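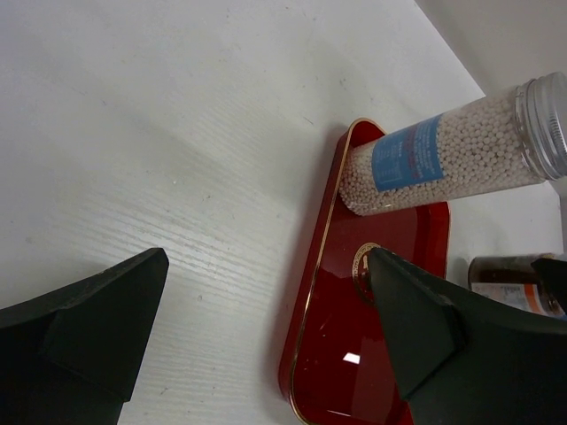 台面，浅色木纹

Fulora 木窗维修记录集

说明文件
最后更新：07/10/2021
整理人：Stuart Whiteley

概要

Fulora 收录 Iltidcombe 一带老式木窗的检查和维修记录，共 556 条，涉及 300 扇窗。每条记录对应一扇窗的一次到场检查或一次施工，内容包括窗的朝向、开启方式、木料腐朽的部位和深度、漆膜和油灰的状况、采用的修补办法，以及复查时看到的结果。

记录原本写在纸质工单上，后来录入表格。录入时统一了用词，改正了明显的笔误，其余照原样保留。工单上的口语说法放在备注字段里，没有翻成术语。

数据以纯文本表格发布，逗号分隔，UTF-8 编码。用一般的表格软件就能打开，不需要安装别的东西。如果打开后中文显示为乱码，请用导入功能并手动选择编码，不要直接双击文件后另存，另存会把窗编号前面的零去掉。

文件

发布包里有 4 个文件。

windows.csv：窗的基本情况，一扇窗一行。
visits.csv：检查和施工记录，一次一行，通过 window_id 与上表对应。
terms.csv：用词对照表，列出录入时合并过的说法。
changes.txt：改动记录。

两张主表合计 16 个字段，下面逐个说明。window_id 在两张表里都出现，只算一个。

windows.csv 的字段

window_id
窗的编号，前半段代表房屋，后半段代表窗在房屋里的顺序，从正门左手边开始，绕外墙顺时针编。后加的编号排在末尾，所以顺序不一定连续。

area
片区。取值为 Bassey、河岸、坡上、其他。Bassey 指 Bassey 路及其两条支路上的联排房屋，窗型比较一致。

facing
朝向，按八个方位填写。转角凸窗按各扇单独填。

type
开启方式：上下推拉、平开、固定、上悬。推拉窗上下两扇合为一条，因为施工时通常一起拆下。

timber
木料，按施工人员现场判断填写。取值为软木、硬木、混合、不明。刮开漆膜才能看清的，没有刮开时一律填不明。

glazing
玻璃和固定方式：单层油灰、单层压条、双层压条。

sill
窗台材料：木、石、混凝土、无。这里指外窗台，内窗台不记录。

visits.csv 的字段

date_code
到场时间，只保留年份和季度。原工单上的具体日期已去掉。

purpose
到场目的：检查、施工、复查。

rot_place
腐朽部位。可填多个，用分号隔开。常见取值有下冒头、窗台端头、边梃下端、拼缝、滴水槽附近。没有发现腐朽时填无，没有检查时留空。这两种情况请不要合并。

rot_depth
腐朽深度，分为表层、浅、深、贯通。判断方法见后文。

paint
漆膜状况：完好、粉化、开裂、起皮、脱落。同一扇窗上有几种状况时，填最重的一种，其余写进备注。

putty
油灰或压条状况：完好、干裂、局部缺失、大面积缺失、不适用。

method
修补办法：不处理、仅补漆、换油灰、环氧填补、拼接新木、整件更换。

result
复查结果：稳定、局部复发、复发、未复查。

note
备注，自由文本。

检查方法

所有检查都在室外进行，需要时再从室内看一遍。检查的人先看漆膜，再用锥子在容易积水的位置试探。锥子使用普通的划线锥，尖端保持锐利，用钝了就换。垂直于木面按下去，手感发实，只留一个小点，记为没有腐朽。表面发软但下面很快变硬的记为表层。能扎进去一截、拔出时带出碎屑的，按进去的深浅记为浅或深。锥子从另一面露出来，或者木料用手能掰下来，记为贯通。

这种判断带有个人成分。同一扇窗由两个人检查，浅和深之间有时对不上，表层和贯通则很少有分歧。做统计时可以考虑把浅和深合并成一档。

天气对检查有影响。连着下雨以后，裸露的软木表面本来就会软一些，锥子容易扎进去，看上去比实际情况严重。工单上写了下雨的，备注里保留了这一句，但没有单独设字段。早期工单大多没有写天气。

窗台端头要特别留意。端头嵌进墙里的部分看不到，只能从露出来的一段推断。有些记录在检查时填了浅，施工拆开后改成贯通，两条都在表里，没有回头修改前一条。

修补办法的说明

仅补漆：铲掉松动的漆膜，打磨边缘，补底漆和面漆。木料不动。

换油灰：把旧油灰剔干净，槽口刷底漆，重新上油灰，待表皮结硬后上漆。面漆要盖过油灰边缘，压到玻璃上一点，这条细线挡住了水往油灰背后走的路。工单里写“压线没做好”的，指的就是这一步。

环氧填补：先把腐朽的木料挖到硬处，晾干，刷渗透型固化剂，再用双组分环氧腻子填平。使用的产品多数是 Skoranell 木材修补腻子，少数工单没有写产品名。没写的不要当作同一种处理。

拼接新木：把坏掉的一段锯掉，按斜口接上新料，用防水胶粘合，必要时加木销。下冒头和边梃下端多用这种办法。接口朝外倾斜，让水能流下去。早期有几条记录写的是直口拼接，备注里注明了。

整件更换：拆下整根构件换新，例如整条窗台或整根下冒头。整扇窗换新的不在收录范围内，换新以后这扇窗的记录就终止，备注里写“已换整窗”。

不处理：检查后认为暂时不用动。这一项和留空不同，留空表示工单上没有写。

数据来源和录入

工单来自 Stuart Whiteley 的维修铺子，以及与他合用工单格式的两家小铺。三家的写法不完全一样，录入前先把说法列出来，对照着合并。比如“发糠”“酥了”“软了”都并入腐朽，“掉皮”并入起皮，“爆漆”视上下文并入开裂或起皮。合并的依据写在 terms.csv 里，有异议可以按那张表还原。

录入由一个人完成，另一个人抽查。抽查发现的错误主要出在朝向上，原因是有的工单写的是房屋朝向，有的写的是窗的朝向。后来对照平面草图把朝向全部核了一遍，草图缺失的房屋，朝向留空。

六月录入的那一批曾经把推拉窗的上下扇分成两条，后来合并。合并时如果两扇状况不同，取较重的一扇，备注里写明是哪一扇。

已知问题

记录偏向有毛病的窗。住户多半是看到漆皮脱落或窗子关不严才来找人，状况好的窗很少有机会进入记录。因此这份数据不能用来估计 Iltidcombe 木窗的整体腐朽比例。

未复查的记录很多。没有复查不代表修得好，也不代表修得不好，分析时应当单独列出或者剔除。已经复查的窗里，又以住户主动打电话来的居多，复发的比例可能因此偏高。

朝南和朝西的窗上漆膜问题较多，但这些朝向在 Bassey 片区本来就占多数，正门一侧也更受住户重视。单看朝向会把这几件事混在一起。

木料字段里不明的比例偏高。硬木和软木刷了厚漆以后从外面分不出来，施工人员也没有必要为了填表去刮漆。

时间只到季度，算不出两次到场之间的准确间隔。需要准确间隔的用途，这份数据不合适。

窗台端头的腐朽很可能少记了，理由见检查方法一节。

适合的用途

比较不同修补办法在复查时的情况，前提是按腐朽深度分开看。

了解老式木窗哪些部位先出问题，用来编写检查清单或者安排保养次序。

作为工单电子化的参考。用词对照表可以单独拿去用，改动后请另起文件名，免得和这里的版本混淆。

不适合的用途

估算报价。表里没有工时和材料费，修补办法相同的两条记录，工作量可以差很多。

判断某一处房屋的现状。记录只说明到场那一次的情况，房屋编号也不能还原成门牌。

评价施工人员。工单上的姓名在录入时就去掉了，三家铺子也没有分开标记。

隐私处理

门牌、住户姓名、电话和具体日期已经删除。备注里提到邻居、租客或房东的句子做了删减，删减处以方括号标出。只有一两处房屋的小片区并入“其他”。如果仍然发现能认出具体人家的内容，请写信告知，核实后会在下一版去掉，并在 changes.txt 里记一笔。

使用时的几点提醒

合并两张表时以 visits.csv 为主表。以 windows.csv 为主表也可以，但多次到场的窗会占好几行，数窗的时候要先去重。

rot_place 含多个值时，先按分号拆开再统计。分号是半角，后面没有空格。

result 只在 purpose 为复查的行里有意义，其余行一律留空。要看某次施工的结果，应当找同一 window_id 之后的复查行。一扇窗施工过不止一次时，复查对应的是最近的一次施工。

备注里的长度单位有公制也有英制，录入时没有换算。写“一指宽”“半掌”之类的也照录。

许可和引用

数据可以自由使用、复制和修改，注明出处即可。引用时写明数据集名称 Fulora、整理人姓名和更新日期。修改后再发布的，请说明改了哪些字段。

原始工单的扫描件不公开。

维护

新工单每季度末集中录入一次，赶上外墙活多的季度会顺延。已发布的行原则上不删，需要更正时在原行修改，并在 changes.txt 里写明编号、字段、旧值和新值。

下一版准备增加两项内容：天气，以及底漆种类。天气从新工单开始记，旧工单不补。底漆种类能从进货单查到的会补上，查不到的留空。排水孔和滴水槽是否堵塞也有人提过，目前先写在备注里，等写法统一以后再考虑设字段。

更正意见请附上 window_id 和所在行的 date_code，只写“Bassey 路那扇窗”找不到对应的行。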